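Sorting task: how many demos is enough, and do the bad ones count?

Board: Simulation and Teleop
Thread started October 24, 2021

potden_pete
I have 486 demonstrations of a two-armed robot putting a ball in a tray. Two trays, red and blue, ball goes in the one that matches. A toddler would be bored by now. My policy reaches for the ball beautifully, picks it up, and then drops it into whichever tray it feels like.

All collected in sim through Heltska, me in the headset, evenings and weekends. Before I sink another week into this: do I push on to 1,000, or is something wrong with what I have?

wusari_fan
Push on. I was stuck at a coin flip on a very similar task and it cleared up once I had more data. Boring answer, sorry.

gradient_dissent
Please don't push on. If it grasps fine and picks the wrong tray, it hasn't learned that color matters. More of the same gets you a robot that is wrong with better posture. What's your split between red balls and blue balls?

potden_pete
Uh. Let me check.

potden_pete
406 blue, 80 red. In my defense, the color was on a menu and the menu defaults to blue.

gradient_dissent
There it is.

wusari_fan
OK, but if it were just the imbalance he'd see everything going to blue. He said whichever tray it feels like.

gradient_dissent
Fair. Pete, do the trays ever swap sides?

potden_pete
They swap when I remember to tick the box. I remember more on weekends.

Emese Simon
I run data collection for a small lab and I've cleaned up a few sets like this. Write a reset script before you record anything else. Ball color, tray order and start position all get drawn at random, and the operator gets no say in it. People are terrible dice.

Also, how are you picking the ball up? One hand or both?

potden_pete
Depends on the night. Sometimes right hand only, sometimes both if the first grip feels shaky. One from the blue pile:
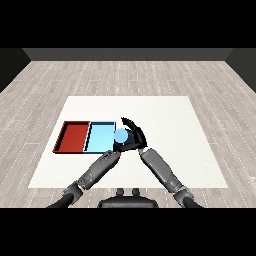
Blue ball, both hands in, red tray on the left.

Emese Simon
I'd choose one style and stick to it for now. If half your demos use one hand and half use two, the model may try to average them, and the average of those two is a kind of slow clap.

wusari_fan
Disagree. Variety is good! You want it to recover when a grip goes bad, and it can't learn that from a pile of perfect pickups. I keep my fumbles as long as the ball ends up in the right place.

Emese Simon
Keep recoveries, sure. A recovery is on purpose. "Depends on the night" is a mood.

papercut
Nobody has asked how long these episodes are. I used to leave a couple of seconds of dead air at the start of every demo while I got my hands settled, and I trained a very expensive paperweight. It had learned to wait. Trim the front.

potden_pete
I have a lot of dead air. Some of it is me drinking coffee in a headset, which takes both hands and some planning.

gradient_dissent
Trim it, then. And before you record anything, train on the 80 red plus 80 of the blue, with the tray order evened out as best you can. It'll be a worse policy overall, but you'll see whether the tray choice moves. Costs you one night of GPU and no wrist pain.

wusari_fan
160 demos won't tell you anything. The grasp will fall apart and you'll never get as far as the trays.

gradient_dissent
Then he scores only the runs where it grasps.

potden_pete
Running it tonight on the Pap box. Reset script goes in first, Emese, I promise. I've also changed the menu default to red, so that in a month I can come back with the opposite problem.

Emese Simon
Delete the menu, Pete.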